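Home | Forum | Kits | Reviews | Log in

Gudo two-arm kit, worth buying?

benchrat
Rinaldi are selling the Gudo kit with both arms and grippers. Has anyone used one for passing parts from one arm to the other? The Truna set is cheaper, but I'd have to buy the wrist sensors separately.

lowgear
Had ours since spring. We ran 500 handovers with small plastic boxes and 748 with metal blocks. The arms are fine. The cabling is poor and the manual is worse.

oddsocket
Disagree about the cabling. Leave slack at the wrist and strap it further down. Ours has given no trouble. I'd skip the Truna, setup took me a weekend.

lowgear
Slack is what catches. We logged 271 stops and 138 of them were cables. You shouldn't have to sort that out yourself at this price.

benchrat
Could you post a picture of yours at work, oddsocket?

oddsocket 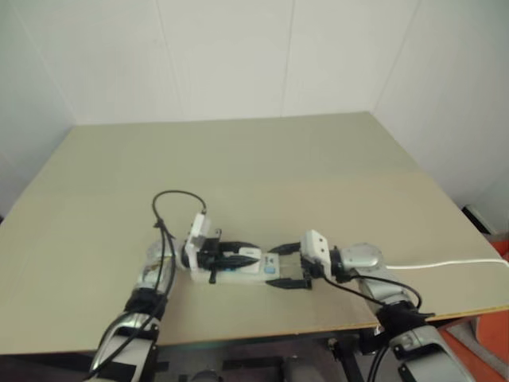 Page last changed: November, 16:40

Left gripper has the white oblong part, right one is open at the other end of it. The black cable goes up in a loop over the left wrist and back down the arm. I'd still buy the kit, but ask Rinaldi for the longer leads.

Related threads
- Drarska gripper pads, which size?
- Truna setup notes
- Gudo spare parts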